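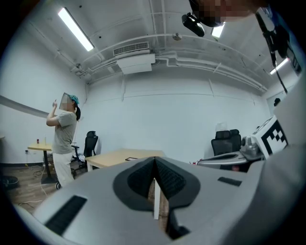
Fastmont desk by Vollthorpe, reviewed after a full winter

Last updated: January

The Fastmont costs $400 and is a rectangle. Vollthorpe's catalog uses the word "considered" to describe it, and I suppose somebody did consider it, briefly, before drawing a light wood top on a white frame and going to lunch.

I like it a lot. It came in one box with 9 bolts and a hex key made of something close to cheese. Assembly took most of a Tuesday evening, half of it spent looking for a better hex key. Once the legs are tight it doesn't wobble when you type, which my old Wukwood did with real commitment.

The top is less heroic. A mug left overnight made a pale ring that has now outlasted three kinds of polish. Use a coaster, or put your drinks on a small side table and enjoy reaching for them.

A mesh office chair slides under it fine, though tall armrests will knock the edge and you will hear about it in your elbows. There is no cable tray. Vollthorpe sells one separately for a price I refuse to type, so my cords live on the floor, where they breed. 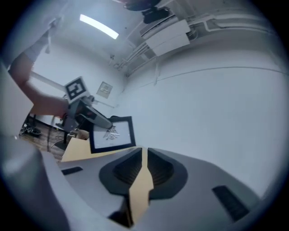
One reader wrote in to say I was being soft on the thing. Hers lost a foot cap in the first month, the store in Cullinane wouldn't send a single replacement, and she now owns a bag of six for the sake of one.

Fair enough. Mine still has all its caps, but I've knocked half a star off on her behalf. Three and a half, then, and buy your own hex key.

Get our furniture reviews by email. Unsubscribe at any time.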